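Inese Vaher
Robotics software, mostly the unglamorous end of it
Mar 19, 2026

1/ I promised a few of you a proper write-up of what we've been doing with the wrist camera at Garwood, and as I'm hopeless at writing anything proper, you're getting a thread instead. Put the kettle on, it rambles a bit.

2/ The short version is that we've stopped treating every picture from the wrist as equally worth listening to. Our old grasp planner (Staniforth, for those who've followed along since November) took whatever came in and tried to find something to pick up. Bless it, it was very keen.
14 replies · 9 reposts · 86 likes

3/ Keen is lovely in a puppy and a bit of a worry in a planner! If the wrist was turned away from the work, Staniforth would still hand back a grasp with a perfectly cheerful score, and then the arm side had to work out whether to believe it.

4/ So the new piece, which we're calling Dresach, sits in front and asks a much duller question first. Given the joint angles, where is the camera pointing, and is any of the work surface meant to be in view? That's sums we already had lying about in the kinematics code, no learning needed at all.
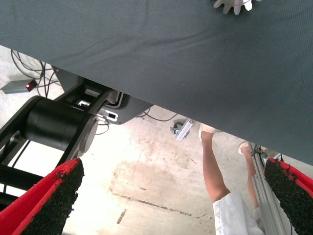 5/ The bit that took me longest was timing. Joint readings and camera images arrive on different clocks, and if you pair them up lazily you're asking where the wrist was a moment ago and getting a very confident answer. We now hold the last 300 joint readings in a buffer and interpolate to the image's own timestamp.
6 replies · 4 reposts · 51 likes

6/ After that came masking. The finger pads sit in the lower corners of what the camera sees, so they get blanked out before anything else runs. I drew the first mask by hand, badly, and then did it again from the gripper model with a little margin added, which also copes with the fingers opening and closing.

7/ Someone at Trestberg asked whether we could simply train on more data and let the network sort it out. Quite possibly! But I like having a check I can read through in one sitting, and this one is two small files and a settings page.

8/ For testing I pulled 700 recorded images and labelled each one "worth planning on" or "leave it". It took an afternoon and a great deal of toast. I disagreed with myself on a fair few when I went back through, mostly where a sliver of the work surface was showing, so those now have a third label, "ask again in a moment".

9/ Still on my list: the replay tool gets sluggish past 500 images, and the log messages need rewriting so that a tired person can follow them. If you've done clock matching more gracefully than I have, please do tell me how, I'd love to hear it.
22 replies · 7 reposts · 118 likes

Filed under: Robots & Code, Perception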